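3.2 Bowls and the table surface
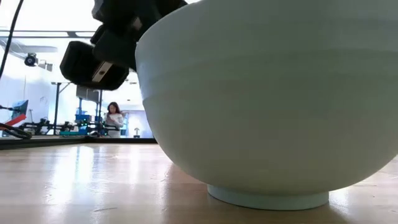 Figure 3. A pale mint-white bowl with a foot ring, standing on the wooden tabletop.

The second group in our study of everyday tableware is the footed bowls. By a footed bowl we mean a bowl whose body narrows toward the base and then stands on a short ring, as in Figure 3. The ring is a small part of the object, but it decides how the bowl meets the table, and for this reason we treat it separately from the body.

The household survey in Eltia, which was made in February, collected 44 bowls from kitchens in daily use. Of these, 33 had a foot ring and 11 stood directly on a flat base. The owners were asked where they keep each bowl, what they serve in it, and whether they move it during the meal. Most of the footed bowls were kept on open shelves or left on the table between meals. The flat ones were more often stacked in a cupboard, one inside another.

Several owners told us that they choose a wide bowl for the middle of the table and do not move it until everyone has eaten. A wide rim over a narrow base gives easy access from all sides - this was the reason mentioned most often. It also means that the lower part of the bowl is in shade when the lamp is overhead. In Figure 3 the soft shadow of the foot falls on the wood toward the right, and a slightly brighter band can be seen near the middle of the body.

The surface of the body deserves a short remark. The bowl in the figure is smooth and matte, with faint horizontal lines around it. In the interviews, lines of this type were described by some owners as a sign of handwork and by others as a fault. We did not find a connection between this opinion and the age of the owner. Jacobs, in his notes from the Prydderch households, reports the same disagreement and suggests that it depends on what other dishes are in the home.

We also recorded the condition of the tables. A wooden top with visible grain and faint scratches, similar to the one in the figure, was the usual case in Eltia. Owners seldom connected scratches with bowls. They spoke first of knives, keys and children's toys, and only when we asked again did they mention an unglazed foot being pulled over the wood. In Skuklow, where cloths are used at nearly every meal, the question was found strange by most participants, and we removed it from the later interviews.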